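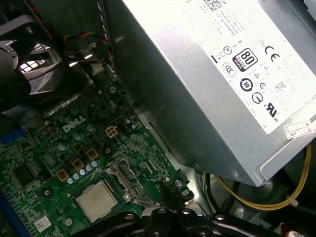 Surface tension, and why I can't stop floating paper clips

I have been on a surface tension kick all week and I need to tell somebody, so it's going to be you! It started with a glass of water on my desk at home, filled a little too high. The water stood up above the rim. Not by much, maybe the thickness of a coin, but it was clearly bulging over the edge and it stayed there. I crouched down to look at it from the side for so long that my tea got cold.

So what holds it up? Water molecules pull on each other. A molecule deep in the glass has neighbors on every side, and all those pulls cancel out. A molecule at the top has neighbors beside it and below it, but hardly any above (air doesn't count for much), so the surface layer ends up costing extra energy. Water tries to have as little surface as it can get away with. That's the reason a small drop pulls itself into a ball, and it's the reason my overfull glass didn't spill right away.

Physicists write it as force divided by length:

surface tension = F / L

If you have a wire lying on the surface, F is the pull along the edge and L is the length of the edge it pulls on. The units come out as newtons per meter. You can also think of it as energy per area, and the units work out exactly the same, which made me ridiculously happy when I sat down and checked.

Trying the paper clip

You know this one from school, probably. I had forgotten how good it is. Fill a bowl, tear off a bit of tissue, lay the tissue on the water with a dry paper clip on top, and poke the tissue down gently with a pencil until it sinks. The clip stays! Steel is nearly eight times as dense as water, so this isn't the ordinary floating that a boat does. Get your eye down level with the bowl and you'll see the surface dip under the metal like a mattress.

I tried it 15 times on Saturday and got nine good floats. The failures were nearly all my own clumsy fingers (a wet clip goes straight down). Then comes the best part, one drop of dish soap at the edge of the bowl. Down it goes. Soap molecules crowd into the surface and lower the tension, and the clip is suddenly too heavy for what's left.

My friend Shewit Gebreyes wanted to know if warm water would make a difference, so we tried that too. In theory the tension drops as water heats up, since the molecules are jostling harder and hold on to each other less tightly. We couldn't really see it with paper clips. The change between cool tap water and warm tap water is small, and my hands are a much bigger source of error than the physics.
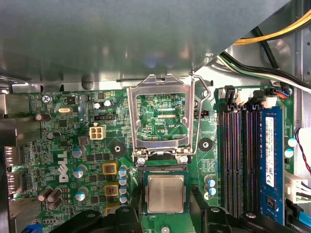 The Dell with its processor socket open.

Drops on a penny

We moved on to pennies after that. Put a clean penny on a flat table and add water with a dropper, one drop at a time, and see how far you get before it runs over. My best was 26 drops. Wondimu Lencho tried the same penny with soapy water and got 10. You could see the difference in the shape, too: the plain water made a tall round dome and the soapy water just sort of slumped.

Rinse the penny really well between tries, by the way. I didn't the first time and spent ages wondering why my plain water was behaving so badly.

Next I want to have a go at capillary rise, where water climbs up a thin tube by itself. The narrower the tube, the higher it goes, and there's a lovely short formula for it that I'd like to check against a ruler. I've got clear straws in two widths, but I suspect they're both too fat, so if you know where to get narrow glass tubing without buying a whole box of it, please leave me a comment!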